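Quiet Hours at the Hetville Reading Room

Since 5th February the reading room on the upper floor of the Hetville library has quiet hours every weekday morning, from opening until noon. Many of you asked for this in the survey last July. We received 136 answers, more than in any year before, and the most frequent wish was the same: a place where one can read or study without hearing other people's telephones.

I must admit that I was one of those who wrote this wish. I live in a house with thin walls, above a bakery, and the library was always my place for concentrating. When I came to Hetville I was learning English from the newspapers in that room, with a dictionary beside me, and every conversation at the next table took me out of the sentence I was trying to understand.

During the quiet hours we ask you to put your phone on silent and to take calls on the stairs or outside. Small groups can use the Kinyua room on the ground floor, which has space for 14 persons and a door that closes well. You can reserve it at the front desk or by telephone, for two hours at a time. The children's corner stays as it is, and children may be as loud there as they were before.
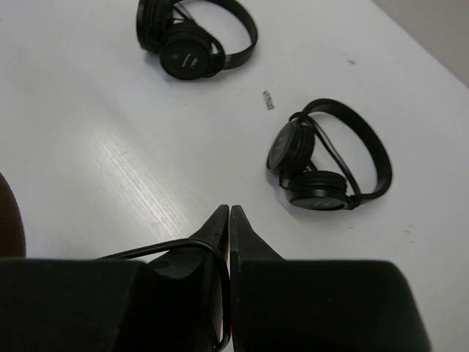
Sound is a more personal thing than I thought before we started this. Some readers told us that full silence makes them nervous, and that they work better with a little music or with rain sounds. For them, headphones are welcome at all hours. The big over-ear kind, like the two black pairs on the white table, usually lets less sound out than small open ones, but it depends on the volume too. Please try this: put your headphones on the table with the music playing, and if you can hear the song, your neighbor can hear it also.

The first days went mostly well. There was some confusion about typing. Typing is allowed. We only ask that you turn off the key sounds on tablets, because they carry far in a room with a hard floor. The old radiator by the window still makes its knocking noise in the morning, and the repair company from Esside has promised to come before the end of the month.

We also received a gift of nearly 600 books from the reading club in Stamach, which has closed after many years. Most of them are novels and travel books, and 82 are in large print. The large print books are already on the shelf next to the reading room door. The others will follow when they have their labels, so please be patient if you see boxes behind the desk.

If the quiet hours are at a bad time for you, write us a note and leave it in the green box at the entrance. We will read all the notes before we decide about the afternoons.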